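Back to Lernden for the winter open day

We had been promising ourselves the Lernden open day for years, and last December we finally got on the early train from Bastitz with a flask of tea and far too many sandwiches. The old dye works has been a craft college since before I was born, and my aunt Fletumside-born and proud of it — used to tell us the river ran a different colour every morning.

We began in the weaving shed, where Minoru Kinoshita let me have a go on one of the 14 floor looms. I made a dreadful mess of my edges and he was terribly kind about it.
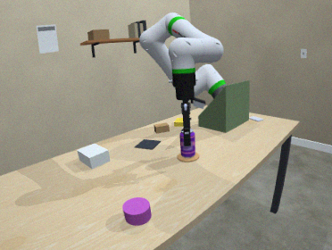 Purple can and green wedge on the light wooden table, computer rendering.

After that it was up 113 steps to the pattern library, which holds 2,268 sample books, and I could happily have stayed till closing. The indigo checks were my favourites, though my husband kept drifting back to a page of mustard stripes that would suit nobody's curtains.

Lunch was lentil soup in the Kumarasinghe room, very good, with bread still warm from the oven. Do go if you get the chance — and take the later train home, as the shop by the gate sells remnants by weight and you will want a proper rummage.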